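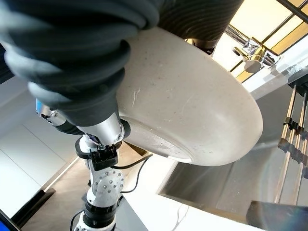
3. How people talk about soup

I went into the Parri interviews expecting recipes, and what I got was mostly arguments. We asked everyone the same plain question (who taught you to make the soup you make most often?) and then I more or less kept quiet and let the recorder run. It gave us 191 accounts in the end, and I've read every one of them twice, some of them on the bus.

The thing that struck me first was how rarely a mother came into it on her own. People learned from an aunt, a landlady, the back of a packet, a husband who got fed up waiting! And once they'd named the teacher they nearly always went on to say what they'd changed. Less salt, more lemon, barley left out altogether. 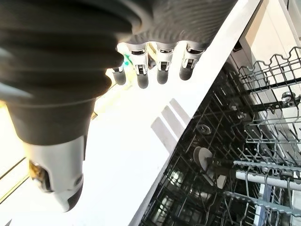
I ended up calling these changes "quiet edits", a clumsy term, but it stuck in our meetings and I've kept it. A quiet edit is one the cook makes without telling the person who taught them. In Parri they were mostly about thickness. In Zarnedari, where we stayed for 7 weeks in June and July, they were nearly all about herbs, and people got rather giggly owning up to them (one woman made me switch the recorder off first, so she isn't in the figures).

Figure 2. Quiet edits by type, Parri and Zarnedari.

I did wonder whether I was making too much of a bit of dill, so I took an early draft of this section back to Zarnedari and read it out over lunch.

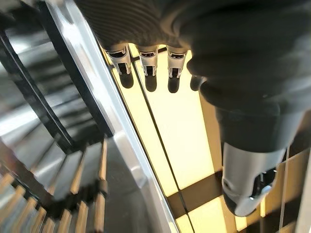
Davoud Farahani thought I'd got the secrecy wrong. His aunt knew perfectly well he'd dropped the mint, he said, and she'd been doing the same to her own mother's soup for years, so where was the secret? I've since gone back through the transcripts with that in mind, and 5 of the accounts I'd first marked as quiet have been moved to a new group, "known but not mentioned".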